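Hand-held gripper: one jaw lags the other and the pads have started to slip

Posted by Vilém Říha
October 28, 2018

I look after one hand-held gripper, the kind with a handle and a camera on it, four-bar linkage, two jaws with soft ridged finger pads. It was built from a Sesik kit in August and has been used most days since then for picking up household stuff.

Two problems, and I don't know if they are the same problem.

First, when I squeeze the trigger the left jaw moves right away and the right one waits a moment before it follows. When they meet, they don't meet in the middle. They meet a few millimeters over to the right.

Second, small hard things slide out. Soft things like cloth are fine. A toy brick held by the corners drops maybe one time in three, and it didn't do that in the first weeks.

I have tightened the pivot screws twice. The first time it helped for a day. The second time the whole thing got stiff and I had to back them off again. I also wiped the pads with window cleaner, no change that I noticed.

Is it worth buying the replacement linkage set, or is there something I should be adjusting first?

3 replies

Hartley

Don't buy the linkage set yet. Slop in one jaw on these is nearly always a worn bushing on that side, and the bushings cost next to nothing. Tightening the screw hides it for a while and then you get the stiffness you describe. The screw is not supposed to clamp the plates. It holds the pin, and the plates turn on the bushing.

What I would do, in this order:

1. Take the camera off and put it somewhere safe. Mark the left and right jaw with tape before you take anything apart. They look alike but they have worn differently, and you want them back on their own sides.

2. Hold the body still and wiggle each fingertip sideways. Compare the two. If the right one moves more, you have found your lag.

3. Take the pins out on the loose side and look at them. A bright ring worn into the pin means replace the pin and the bushing together. A new bushing on a worn pin lasts a couple of weeks.

4. Clean everything with a dry cloth. No oil. Oil collects lint and ends up on the pads.

5. Put it back together and set each screw so the plate swings under its own weight but has no side play. A drop of low-strength threadlocker on the screw, none on the pin. Leave it 10 minutes before you move anything.

6. Set the centering. Loosen the stop on the trigger rod, close the jaws by hand on a piece of card held at the middle of the body, and tighten the stop there.

7. Open the jaws all the way and hold them over something wide before you call it done. I use a bucket. Both tips should clear the rim with the plates not touching each other, and the pads should still be square to the jaw when it is fully open. 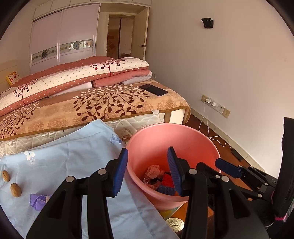 8. Close slowly from fully open, 20 times, and watch where the tips meet. If the meeting point wanders, the stop is slipping. If it stays off to the same side every time, go back to step 6.

As for the pads, window cleaner can leave a film. Use warm water with a little dish soap, rinse, and let them air dry overnight. If they still feel slick after that, the surface has glazed and you should swap them. Swap both, even if only one looks bad. I get mine from Candelent in the softer grade. They wear faster but they grip plastic better.

Eklow

Same thing happened to mine, and it was the return spring. One end had hopped off its post. Check that before you take the pins out.

Vilém Říha

Spring was fine, I checked it first because that was quick.

The bushing was the answer. The right fingertip had clear side play and the left had almost none. One pin had the bright ring Hartley mentions. I replaced that pin and both bushings on that side and left the other side alone. The lag is gone.

Centering took me longer than the repair. The stop on my version is held by a tiny set screw and it turns the rod when you tighten it, so I had to hold the rod with pliers through a bit of rubber. After 18 tries at closing it was still landing slightly right, then I did step 6 again and now it stays put.

Washed the pads with soap. Better on the toy bricks but I still lose one now and then, so I have ordered 2 new ones in the softer grade. I will post again if they don't fix it.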